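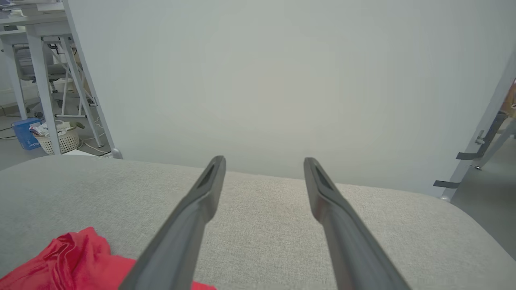 Skulier Soft Goods Set – README
Updated May 27, 2026

Wrist-view recordings made with the Oramach two-finger kit, working with clothing on upholstered furniture. Fabric is hard to grip and fun to work on, and we're really happy with how the kit handled it!

What's in the download
– 20 sessions, one folder each
– 18 for training, the other two held out
– a notes file per session

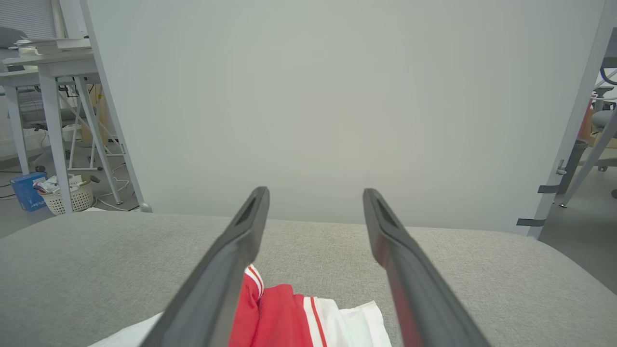
Wrist view: fingers open, red and white garment on the gray cushion.

Gripper notes
The fingers taper toward the tips and have a shallow groove along the inner face. We love the long reach – the Gunumel mount we tried before felt stubby next to it. Swapping a finger takes 7 minutes with the hex key in the box.

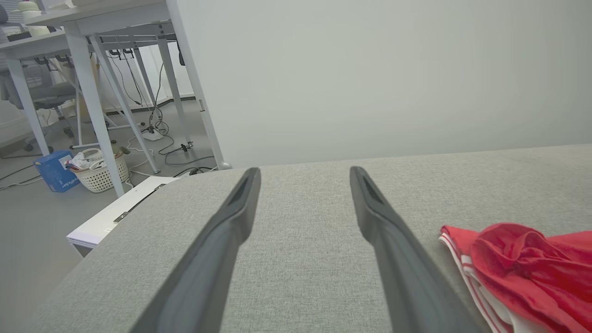
Known issues
Session 19 has a gap in its joint log. The Soylu loader skips it by default; set keep_gaps to true if you want it anyway.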